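Altow releases Ledis 2 library for microcontroller projects

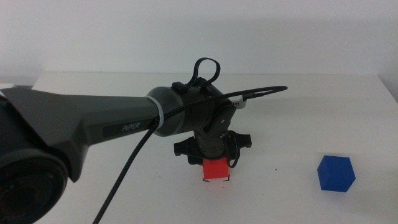 Robot arm with its gripper lowered over a small red cube.

Codby, Jun 8, 2021 — Altow has released Ledis 2, a set of 34 reusable C++ modules for small microcontroller boards. Unused modules are left out at compile time, saving up to 267 bytes of RAM per sketch. "Existing projects need one changed include line," said Sidra Hashmi, lead developer. The serial module — in testing from March — is now stable.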